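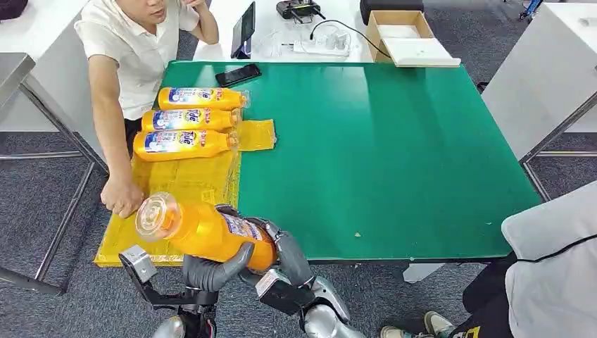 Tide bottle in the right hand, three more on the yellow bags.

September, second day with the Varkbridge kit on loan. We're on the green table and using detergent bottles as the test item. The fingered hand is the part I'd pay for. The clamp on the left is plain and I'd want it cheaper. Golestani quoted 46 a day for support, with 4 visits included, and I still need to ask if Gidholm can match that. Notes to type up after tea.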